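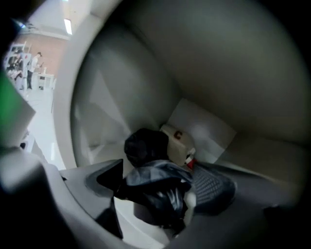
A reader in Prullville wrote in to say that a public garden with no roses is a parking lot with ambitions. I have been turning that over since July, mostly while weeding.

Home | Essays | Plant Notes | Visit

The Psarras beds hold 18 roses and take up most of the gardeners' week. They get sprayed, fed, tied and apologized to. The meadow strip by the Wultik gate gets mowed 2 times a year and is full of bees - and it has no bench, no sign and no place on the map.

I like a rose. I would just like someone to admit that we spent $3,171 on them last season and $1,765 on every other plant in the place. Give the meadow a bench. Let the roses have black spot for one summer and see who writes in.

Filed under: Public Gardens, Grumbling

Back to top | © Pladel Garden Pages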